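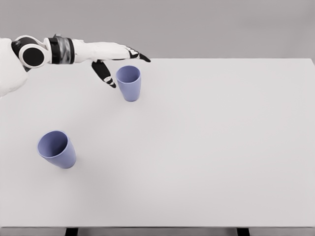

Malsha Weerasinghe told me to stop tuning the controller and swap the hand first, so before I burn another evening I'd like a second opinion from people who have run both.

I'm comparing two hands in simulation on the same white arm. One is the multi-finger Brorketti model, the other is the plain two-jaw Dagdag. The task is dumb on purpose: two light blue cups on a bare table, one upright and one on its side, pick up either. I gave each hand 40 tries per cup. Upright cup, they're close enough that I don't care. Tipped cup, the Dagdag got 20 and the Brorketti got 11, and I really expected it the other way round! More fingers, more ways to grab a thing lying down, right?

Same arm, same controller, same friction numbers on both. Is it my setup or is the fancy hand just bad at this?

2 answers

Reply 1
Check your fingertip contacts. I had the Brorketti in Ikdale last May and the tips came in as points, so a tapered cup just squirts out the narrow end. Swapped them for little capsules and most of my drops went away. Also seed 2249 did something weird for me every single time, no idea why, I skip it.

One more thing – are you coming in palm down for both cups? Fine for the upright one if you go for the rim. For the one on its side I'd roll the wrist so the thumb and fingers close across the body, a bit behind the mouth. With a two-jaw you get that pinch almost for free, so your comparison may be grasp pose more than hand.

Reply 2
multi finger hands are overrated, get the dagdag and move on. we did at Prosisdale

Comment from the asker
Palm down for both, yep. Didn't even think about it, I copied the approach over from the upright cup. Trying the capsules tonight and the wrist roll after that – separately, so I know which one did it.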